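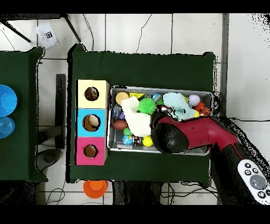
Studio Notes

I went down to the Tiedemann gallery in August meaning to stay for twenty minutes, and you can guess how that went (I missed lunch and my bus!). The show is called Flasholm, and it's a set of ink and gouache drawings of one made-up island, each sheet paired with a small linocut of the same spot seen from the water.

What got me was the line work. Up close the cliffs are all tiny ticks, some so light you wonder if the pen was running dry, and then you step back and there's weather in them. I stood in front of the harbor sheet for ages, and the lady at the desk very kindly brought me a stool.

The catalog says there are 400 prints in the edition, and I bought 2, which my framing budget is not happy with. One is the lighthouse and the other is a field with a gate, very plain, and I keep liking it more.

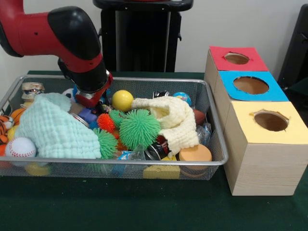
Back at my own desk

Naturally I came home and wanted to draw cliffs. I dug out the Plandus pad I'd been saving, the heavy one with the toothy paper, and ruined three sheets before supper. The fourth has a corner I like, down where the rocks meet the sea, so I've pinned it over the sink and I'll try that bit again tomorrow with a softer nib.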